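02/04/2020

Resolved to learn Italian by July. Resolved this in bed, at the hour when I resolve most things, and by breakfast had already paid for the course. It is called Zernia and it promises me 1,000 words if I put in 8 minutes a day. I did my 8 minutes standing at the stove and can now say that the boy eats an apple. The eggs burned.

Faustino Becerra called before lunch to ask if I was done with his ladder. I have had his ladder since last summer. I said I was nearly done with it, and he said "take your time" in the voice of a man who has started pricing ladders. I should give it back. I should also clean the gutters, which was the point of the ladder.

Rain all afternoon. Read 201 pages of the Nasution novel Izzati Majimbun lent me, the one she said would change how I think about my mother. So far it is mostly about a canal. There is a very good dog in it and I'm worried about the dog. I texted Izzati to ask if the dog lives and she wrote back "keep reading," so I put the book on top of the fridge where I can't get at it easily. 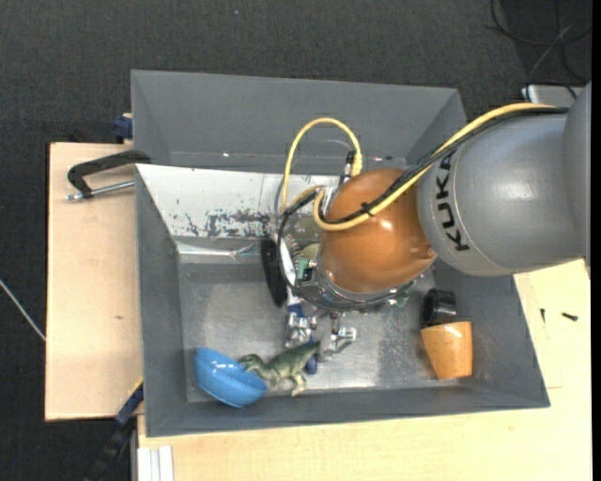 Evening

Soup again. I made the big pot two days ago, following a recipe that said it fed six, and I'd like to meet the six. I added lemon tonight and called it a different soup.

Did the bills after. The heating came to 400 even, and I stared at that for a while, looking for the cents. Put on a second sweater and turned the dial down. Turned it back up when my tea went cold.

Second Italian lesson before bed, since the little chart wants feeding. The boy has given up apples and moved on to bread. There's a woman now too, and she drinks water. I said my sentences out loud to the cat, who left the room at the subjunctive, or at what I took for the subjunctive. It may have been a question about a train.

Took the book down off the fridge. Forty minutes and the dog is still fine. They've let him onto the boat, though, and I don't like it.

Call Faustino tomorrow. Gutters first, if it's dry.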